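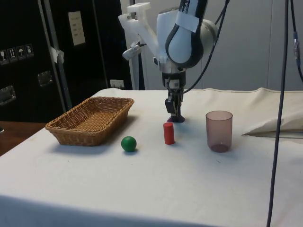
So Selorm Abubakari is standing again. He told a room in Korletey on Saturday evening that he will be on the ballot for mayor "whatever the lawyers say", and by the time I'd got the kettle on my phone was full of people calling it brave.

I'm less sure. I have followed Korletey politics for long enough to have seen three comebacks, two of them his, and every one began with a speech like this in a hall that was easy to fill.

The facts as far as I can work them out. Abubakari was struck off the candidates' list in January over his nomination papers. The rules ask for 1,000 valid signatures. He handed in 2,994, and the electoral office threw out enough of them to leave him short. His people say that is absurd on the face of it, and I can see why. You would have to be very careless, or very unlucky, to lose two thirds of your signatures. Or somebody would have to want you to lose them.

But which? The office has published one page on the matter. It says "irregularities in address and date" and gives no breakdown at all. I wrote asking for one and got back a polite note saying my message had been received. Abubakari's campaign hasn't published anything either, and they have copies of every sheet. If I had been robbed of two thousand signatures I would be pinning them to lamp posts.

Augustina Owusu, who ran his last campaign and walked out before the end of it, wrote a long piece last week saying the sheets were collected in a rush by people paid per name. She has her own reasons for saying so and I'd take it with a good deal of salt. Still, the campaign's reply was to call her bitter, and that doesn't answer the point about paying per name.

Then there is the mayor. Mariama Ametepe says she has "no view" on the case and that it would be improper for her to have one. Fine. She did have a view on the Clernov bus contract while that was before the same court, and she gave it on the radio, twice. I went back and listened. So her silence now seems to me a matter of taste more than principle, and if the only serious rival drops off the ballot she will be able to go on saying nothing all the way to polling day.

A reader, Idun, asked under my last post why I can't just pick a side, given that one of these people has power and the other hasn't. It's a fair question and I've chewed on it. My answer is that I do think the decision should be overturned, or at least explained line by line in open court. A candidate shouldn't vanish on the strength of one page. I'd say the same for someone I liked less, and there are a few of those. What I won't do is pretend that being treated badly has made Abubakari a good candidate. His plan for the Sostdale road is the same plan as last time, with the costs taken out.

The campaign says 400 people came on Saturday. The hall has a fire notice by the door, and it gives a much lower figure – I'll leave it there.

The appeal is meant to be heard within 20 days, although the court managed to miss that limit last time and no one seemed to mind. I'll go along if the public seats are open. If anyone has seen the actual signature sheets, or even a photocopy of a few, my email address is in the usual place and I don't print names.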